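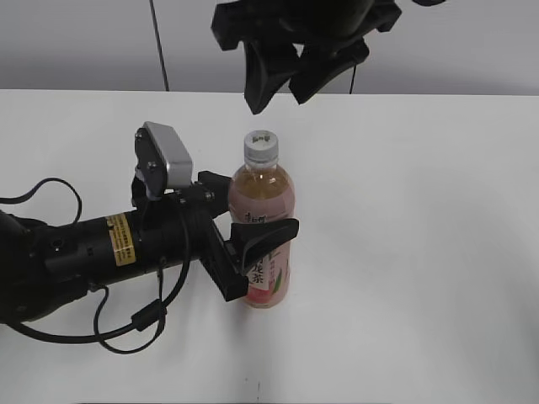 The Gauge at Calimlim

The gauge house at Calimlim stood on the left bank, 212 meters below the weir, and had been built with the door on the wrong side. To read the staff you went in from the road, crossed the floor, and leaned out of the window that faced the river. Ignacio Kincaid had done this twice a day for eight years. He logged the stage in centimeters, the time to the minute, and the condition of the water in one of four approved words: clear, colored, turbid, ice.

In May the district had sent a pressure sensor. It was the size of a thumb and hung in a steel pipe bolted to the same pier as the staff. It reported every fifteen minutes to an office in Jastoder. The letter that came with it said manual readings would continue during a period of comparison. The length of the period was not given.

Kincaid compared. He drew a table with three columns, the staff, the sensor and the difference. For the first weeks the difference stayed within one centimeter, and he initialed each page and mailed it on Fridays. In the fourth week it went to two. In the sixth it went to four, with the sensor reading high.

He wrote to Jastoder. The reply came from a person who signed as Fedon, with no first name or title. Fedon asked whether the staff had been cleaned.

Kincaid cleaned the staff. He went down the ladder with a stiff brush and a bucket and scrubbed the enamel from the bottom plate to the top. The numbers were easier to read afterward and had the same values. He reported this.

Fedon asked whether the staff had moved.

This was a fair question and he treated it as one. There was a benchmark on the bridge abutment, a brass stud set in the masonry by the Gulen survey before he was born. He borrowed the level from the road department, set up the tripod on the towpath, and ran a line from the stud to the zero of the staff and back again. The circuit closed to two millimeters. He copied out the field notes in ink, with the sketch, and sent them registered.

There was no answer for nine days. The difference went to seven centimeters.

On Wednesday, July 21, 2021, it rained in the hills above Gulen from before dawn. Kincaid read the staff at 7:00 and got 152. He read it again at noon, outside the schedule, and got 188. The water had gone from clear to colored, and small branches were coming over the weir. At 2:15 the telephone rang.

"We have you at 203," Fedon said. It was a woman's voice, older than he had supposed. "I need to know if I should believe it. At 210 I call the campground."

"Wait," Kincaid said.

He put the receiver on the table, crossed the floor and leaned out. The surface was rough and he watched it through several swings, taking the high and the low, the way he had been taught. He went back.

"One ninety-six. Give or take one."

"And rising?"

"Eight since noon."

He heard her writing. There was another telephone ringing in the room behind her, and then it stopped.

"I'm going to call them now," she said. "It'll take them an hour to get the trailers out."

"I would."

"Can you stay on it?"

He said he could. He moved the chair to the window and put the log on the sill with a stone on it. He read the staff every ten minutes until dark and then with the flashlight, and after each reading he telephoned the number to Jastoder. She repeated it back each time. Neither of them mentioned the sensor. The peak was 219, at 9:40, turbid. By midnight it had dropped three centimeters and she told him to get some sleep.

A technician came the following week and drew the sensor up out of its pipe. There was silt packed in the bottom to the depth of a hand. He flushed it, put in a new unit, and had Kincaid sign for it.

The period of comparison was restarted from the date of installation. Kincaid ruled a new page with three columns. The first difference was zero, and he wrote it in.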